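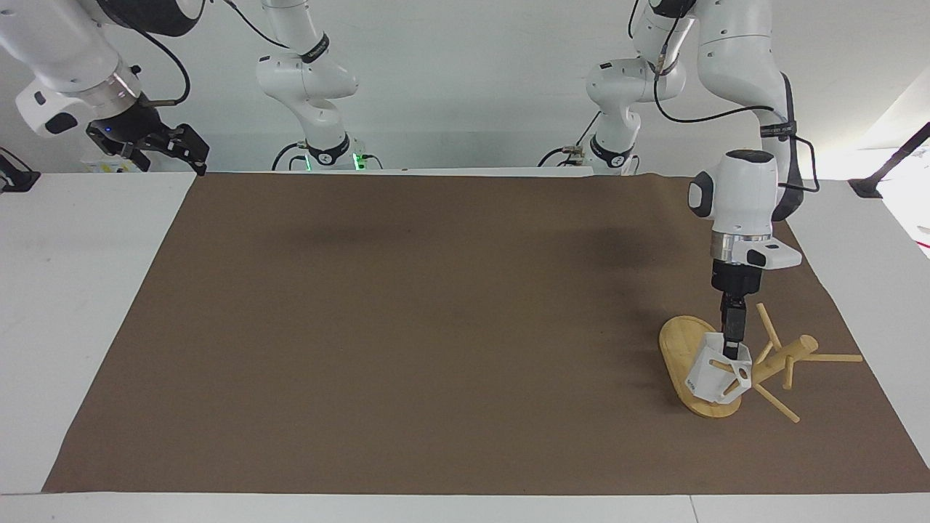 The small stand with four pegs, on brown paper at the assembly table in Clollcombe.

Visit to the Tanoli workshop, Clollcombe
Written by Shiyu Xiong
June 20, 2022

I had wanted to see this workshop since my colleague Amna Afridi brought me one of their stands as a present. Mine holds my rings and one pair of earrings, and it is on the shelf in my bathroom. The open day was free, but you must write your name on the list at the door. I was visitor number 93.

Getting there is simple. Bus 11 stops at the Vodside bridge and from there you walk up the hill. There is a sign, but it is small and I passed it the first time.

The front room is the shop and the back part is for making. I spent most of my time at the assembly table. It has a white top, and a large sheet of brown paper is laid over it. I liked the paper very much. Pale wood is easy to see on it and the pegs do not get lost. I will do the same at home when I repair small things.

The stand is a very plain object. There is a round post with a rounded end, and thin pegs go out from it at different angles. Then there is an oval base board. When I was looking, the post with its pegs was lying on its side and the board was standing on its edge, with the flat face turned to the left. All the wood had the same light natural colour, and on the board the grain could be seen only faintly. In the shop they sell it also with dark oil, but I prefer it pale.

I asked why the pegs do not all point the same way. The lady in the shop told me that necklaces become tangled when they hang too near to each other. I have only short ones, so I had not thought of this.

After the table we saw the drying shelves and a box of base boards which were refused for small cracks. Visitors could take one of these home. I took one to put under my teapot.

There is a paper catalogue, named Tenel like the series of stands. The four-peg stand is item 196 and a taller one for scarves is item 412. The tall one was sold out. They will have it again in August.

Tea was served in the yard, with a dry sort of ginger cake. Please bring cash, they do not accept cards. The toilet is across the yard and the key hangs next to the till.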